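Household cover (textile)

A household cover is a flat or fitted textile laid over a piece of bedroom furniture to protect it from dust, spills and wear. The term takes in sheets, tablecloths, throws and loose covers. Covers are usually washed separately from clothing and are often chosen to go with the bedding in the same room.

Forms

Flat covers are cut with a straight hem and hang freely at the sides. Fitted covers are shaped at the corners and grip the edge of the piece beneath. Pale grounds, pink among them, are commonly printed with large flowers set toward one side, which leaves a plain area of cloth. Small items such as a paper cup or a crumpled blue cloth are readily noticed against a plain area of this kind.

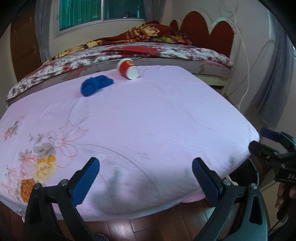 Use in the bedroom

In smaller bedrooms a covered surface often stands close to the bed and receives whatever is in use during the day. In a survey of 146 homes, Wenche Torvik found that cups and loose cloths were the items most often left on such surfaces. She also noted that covers and bedding seldom matched. A pale cover might stand in front of a sheet with dark red and brown flowers and a patterned blanket in red, orange and yellow.
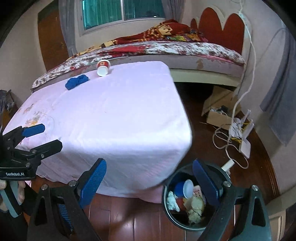 Torvik grouped these arrangements under the heading "mixed sets" and recorded them in 32 of the homes. The remainder used plain covers, a single pattern throughout, or no cover at all.

Care

Cups and other loose items are removed before the cover is lifted. The cover is then folded inward from the edges, so that crumbs stay inside, and shaken outdoors. Printed cotton is generally washed inside out. Sobia Jafri's household manual advises smoothing the cover by hand while it is still damp.

See also

Bed sheet
Tablecloth
Throw (textile)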